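Bindery > Notebook > Paste and adhesives

Dec 29, 2022

Paste for the Firkby ledgers, second round

Picked up where the last entry stopped. The first batch was too thick and went on in ridges, and the tissue strips cockled along the joint. This batch uses the same wheat starch with more water, cooked longer at a lower heat.

Recipe as made: two level scoops of starch into 300 ml of cold water, left to soak for 30 minutes, then cooked in the small double pan with constant stirring. It turned from milky to glassy later than I expected. Took it off when a drop held its shape on the back of the spoon. Pushed it through the horsehair strainer once while warm and again after it had cooled. The second straining brought out more lumps than the first, so I don't think we should skip it even when we're in a hurry.

Water is from the filter jug. The tap water at Trirnis is hard and I have not ruled it out as the cause of the gritty feel in June. I would like to run the same recipe with tap water and compare, but that is for another day.
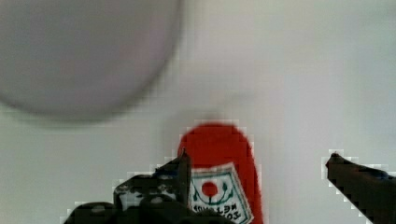 Red bottle on the white table.

Test pieces: offcuts of the Carvalho text paper, which is the closest we have to the ledger leaves in weight and feel. It is a bit more absorbent than the real thing. Tore the repair tissue against a wet line so the edges feathered. Brushed the paste onto the tissue on a sheet of glass, lifted it with tweezers, laid it over the tear and tapped it down with the dry brush. Then nonwoven polyester, blotter, board, light weight.

Changed the blotters early, when they were just damp to the back of the hand. In the first round I left them too long and I think that did most of the damage. The strips came out flat this time. One has a slight pull at the corner where the grain of the tissue ran across the grain of the paper. Marked the grain direction on the rest of the tissue sheets in soft pencil so it doesn't happen again.

Peel check: lifted a corner of each strip with the thin spatula. The paper fibers came away before the bond did on the Carvalho pieces. That is stronger than we need. A repair on the ledgers should give before the leaf does, so the next batch can be thinner again, or cut with some methylcellulose. I would rather try the thinner paste first and keep the ingredients simple.

Also tried the paste on a scrap of the Pirnia cloth, in case we use it for the new spines. It came through to the front in the open parts of the weave and dried with a dull patch. Cloth will need the thick paste, or a paper lining put down first. The old batch is still in the fridge and smells fine, so I will use it up on the cloth.
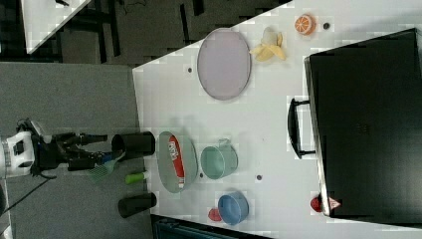

The ledgers themselves are in mixed condition. The early volumes have good paper and bad sewing. The later ones are the other way around, with sound thread and leaves that crack if you turn them fast. I don't want to pull the later ones. If the sewing holds then the job is tissue on the worst tears, a new spine lining and leave it at that. The early ones will have to come apart.

There is red rot on the leather of most of the spines. Kept those wrapped and away from the clean blotters. Please do the same, the dust gets into everything and it stains once it meets paste. Wipe down the brushes' handles too, I found it on one of the good ones.

Ink: spotted a drop of water on the ruling lines in an inconspicuous corner of a later volume. The blue held. The red feathered a little at the edge of the drop. So no wet paste over the red columns until we have looked at remoistenable tissue. I have made up a sheet of it on the polyester film and it is drying on the rack over the sink. Leave it where it is, it is tacky.

To do
- thinner batch, same cook time, strained twice again
- tap water against filtered water
- remoistenable tissue on a scrap with red ruling, if we can find one
- order blotter, we are down to the stained pieces
- ask Firkby whether they want the old spine labels put back on the new spines or kept loose in an envelope

Paste is in the lidded jar on the top shelf of the fridge, dated. Throw it out if it goes watery on top or smells sour.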